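Soft Objects Need Their Own Grasp Rule

October 2022

The acceptance procedure we use at Gilside counts a grasp as good if the part stays between the fingers for 3 seconds. That wording was written for rigid parts. Applied to fabric and stuffing, it passes grasps that should fail. A plush body deforms until the fingers find enough resistance, and the force reading then describes the stuffing more than the grip.

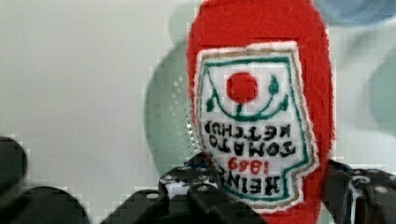 Plush ketchup bottle at the gripper, wrist camera view. The label lettering appears upside down.

I would change two things. First, orientation should be logged for every soft item with a printed or stitched face. The Feverico sheet has no field for it, so an inverted item and an upright one get the same score. Second, a batch of 100 trials should include at least 30 in which the item is released and gripped again without a reset. Fabric holds a dent, and a fresh item on each trial hides that.

The usual objection is cost. Regrip trials are slow, and the Skamo cell is already booked into November. I would accept a smaller batch before I would accept a pass rate that cannot be compared between a block and a toy.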